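Kit Table Gallery: Folding and Sorting
Ruvness Sports Hall, June 2018

This page records the clothing table at the Ruvness hall, where practice kit is sorted before it goes back on the shelves. Garments are handled one at a time. Small gear stays at the back so the front half of the table is free for fabric. Shelf bins are 70 cm wide and take T-shirts folded in a rectangle. Notes are by Archana Kashyap, with corrections from Dinesh Katiyar.

1. Green garment, bunched
Teal-green, in loose folds near the center. The red T-shirt at the right is folded, with its light blue collar trim along the top edge. Light gray socks are flat on the left, overlapping - pair them before they reach the bin. 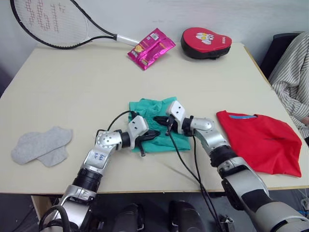 2. Red garment, spread
Bright red, laid roughly flat at the front, with some creases at the left end. Smooth these outward by hand before the first fold. The green item is behind it. The racket at the back leans on the wall with its grip on the table; the red and black mitt goes to the gear rack, and the magenta snack bag does not get shelved with kit.
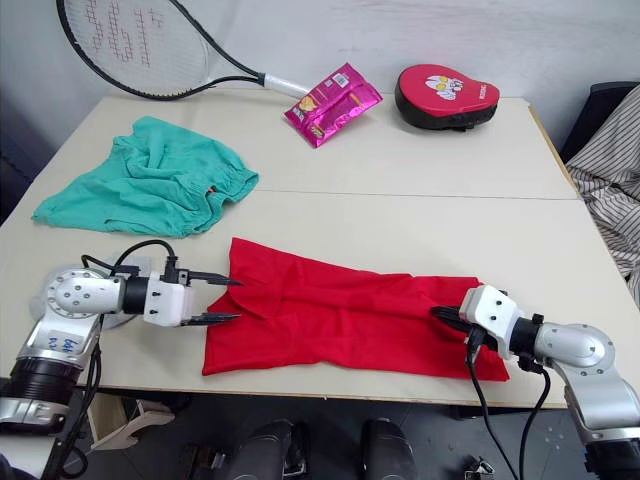

Should shorts with an elastic waist be folded the same way as T-shirts?
Fold them once lengthwise, leg over leg, then bring the hem up to the waistband. Do not stretch the elastic flat. Stack them in bin 2 with the waistbands facing out.

Bin labels were revised in May. Send corrections to Neelam Sisodia at the front desk.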